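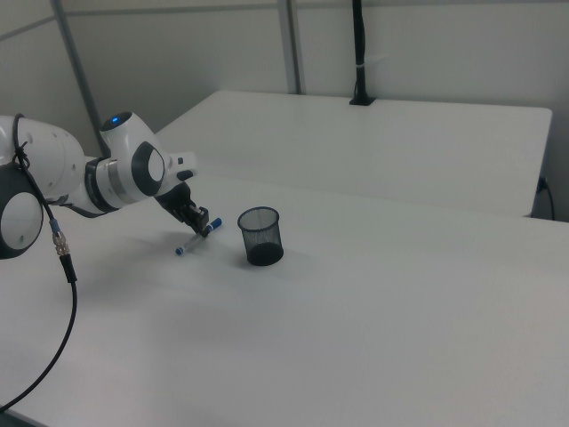

Dry erase marker won't come off the board after a few weeks, is the "conditioner" worth buying?

Posted in Home Office & School Supplies

Maiara Leite

I have a wall board in my home office that I bought from Nulmont last October. Painted steel, or so the listing said. For the first few months it wiped clean with a dry cloth. Now anything I leave up for longer than a weekend turns into a gray shadow, and the red is worse than the black. I keep a work schedule on it, so some of the writing does stay up for three weeks or more.

I wrote to the seller and they told me I need their board conditioner, Drimina, which costs almost half what I paid for the board. They also said I should only be using Skisel markers on it. I find it hard to believe a board needs one brand of pen and a bottle of something every month to do the one thing it was sold to do. Their page says the surface was tested for 1,011 wipes. Mine has had nowhere near that.

What I've tried so far: plain water (nothing), window cleaner (took some off, left streaks), and a foam sponge, which cleaned beautifully the first time and which I now suspect made everything worse.

Is the conditioner real or is this a way to sell me a bottle of furniture polish? And does the marker brand matter at all?

barbosa_repairs

Your suspicion about the sponge is right. Those white foam sponges are a very fine abrasive. They take off the ghosting by taking off a little of the gloss, and a surface with less gloss holds ink more tightly, so you reach for the sponge again. I've seen boards go from fine to useless in a school year that way. Stop using it today.

On the listing: "painted steel" is the cheap kind. The better boards are porcelain on steel, fired, and you could leave writing on one all summer. Paint and melamine are softer and they wear. A magnet won't tell you which you have, it sticks to both. Price usually will.

As for the wipe test, I wouldn't give that number much weight. It doesn't say what ink, how long it sat before wiping, or what they wiped with. Wiping ink that is two minutes old proves very little. Yours is sitting for three weeks.

What I would do, in this order:

Go over the shadows with a fresh black dry erase marker, wait a few seconds and wipe while it's still wet. The solvent in the new ink loosens the old ink. It sounds like nonsense and I didn't believe it either until I tried it on a board somebody was throwing out.

If that leaves anything behind, use isopropyl alcohol on a soft cloth. The 70 percent from the drugstore is OK, the 92 works faster and smells worse. Open a window. Test a corner first, because some painted boards go dull with it. Then wipe with a damp cloth and let it dry completely before you write again. Writing on a damp board is a good way to get stains that look like ghosting but sit deeper.

Skip the window cleaner. Some of them leave a film, and the next marker writes on the film.

I can't tell you what is in Drimina. I looked for an ingredient list and the product page just says "advanced surface renewal," which could be anything. Most of the board conditioners I've handled felt oily. They fill in the tiny scratches for a while and then you wipe them away. So it may well do something for you, for a week or two. I would not pay that price for it.

Marker brand matters less than the seller wants you to think. What does matter is that the pen says dry erase and that it isn't nearly empty. A dying marker can leave a crusty line that's harder to remove. Red and green are stubborn in most brands I've used. Store them flat, not tip up.

tallpine555

just use car wax. did mine two years ago, works great, costs nothing if you already have some. put it on thin, buff it off. no idea why people pay for the special stuff

Maiara Leite

Thanks both. I did the write-over trick with a black marker and it took off most of the shadow from the schedule, though the red column is still faintly pink. Alcohol got a bit more of it. The corner test was fine, no dulling that I can see under the desk lamp.

tallpine555, does the marker not bead up on the wax? I'm tempted but I don't want to add a third problem.

barbosa_repairs

It does bead, if you put on too much. I'm not a fan of wax. It's the same idea as the conditioner at a better price, and it hides the wear without fixing any of it. If you do try it, make sure it's a plain wax with no cleaner or polishing compound mixed in, or you're back to sanding your board.

For the schedule I would use wet erase pens for the lines and anything that stays up all month, and dry erase for what changes. They come off with a damp cloth when you want them gone. Try a corner with those too.

tallpine555

mine beaded for a day or so then it was fine. didn't read the tin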